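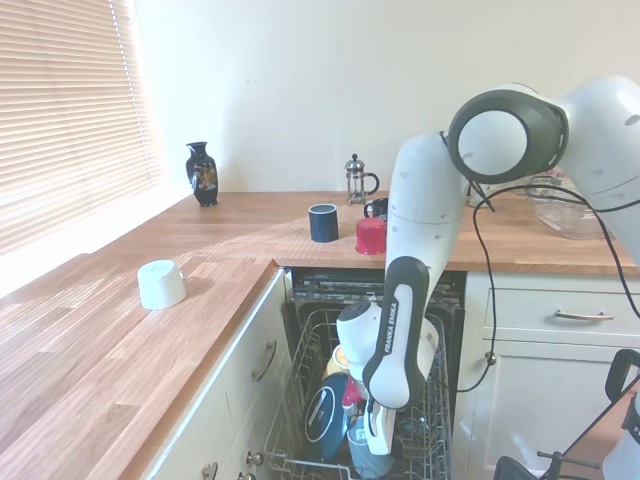 The mayor who stopped promising

By Yamila Palma

December 21, 2020

In the town hall of Provley there is a long corridor with portraits of all the former mayors. Most of them won their elections with the same word. The word was "change". One of them, in the years when the shoe factory was closing, printed it on umbrellas, and some families still use these umbrellas when it rains.

I came to Provley in November to understand how the local party, the Civic List, lost a council it had controlled for 35 years. I expected anger. What I found was closer to tiredness. People received me in their kitchens, gave me coffee, and spoke of politics in the way one speaks of a cousin who borrowed money and moved away.

The facts are simple to tell. Two years ago the council agreed to sell the water works to Stonell, a private company from the capital. The price was low and the contract was long. The Civic List, which was founded by dockworkers and teachers, voted for the sale with only three members against. The leaders said that the town had no other choice. They said it in good suits, at a meeting that started at ten in the morning, when the working people of the town could not come.

After that the bills went up. In the Durnar quarter, where the old workers' houses are, the pressure in the pipes went down in the same winter. A petition collected 1,000 signatures. It was received, stamped, and put in a drawer. I asked to see it, and a polite clerk needed most of an afternoon to find it. 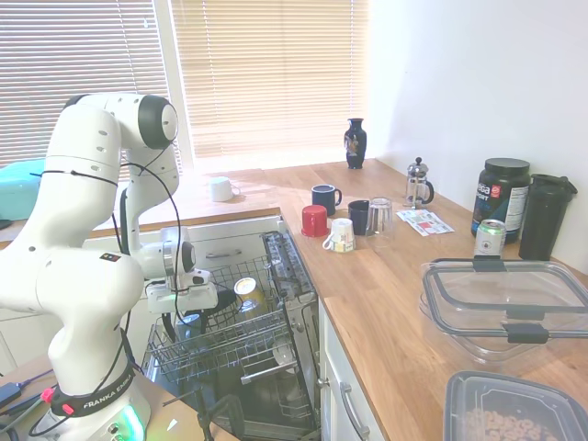

A kitchen counter, with the dishwasher open below it.

It would be easy to say that the party was bought. I do not believe it, and even its enemies in Durnar do not say so. The explanation I heard most often is slower and more sad. The people who led the Civic List had stopped living among their voters. They knew the numbers of the town very well. They did not know any more who was behind with the rent, or which staircase had no light.

Gatchalian, the new mayor, is a former bus driver with a heavy voice. He won without a program in the usual sense. His campaign paper was one page and it contained no promise, only a list of the council meetings he would move to the evening and the documents he would publish. When I asked him if this is enough, he looked at his hands for a while.

"No," he said. "It is not enough. But before, they promised us everything and we could not even read the contract."

The contract can be read now. It hangs in the library, every page of it, and on the day I visited an old woman was copying one paragraph into a school notebook. The paragraph says that if the town wants its water works back, it must pay Stonell for all the profit the company expected to make. The lawyers of the council are studying this part. They do not sound hopeful.

So the new council has the keys of the building and very little else. It cannot lower the bills. It cannot repair the pipes, which belong to another owner. In Durnar they have begun to ask what they voted for, and they ask it in the evening meetings, loudly, with the windows open. Gatchalian writes down every question in a blue book. The next meeting is after the holidays, and the first point on the agenda is again the water.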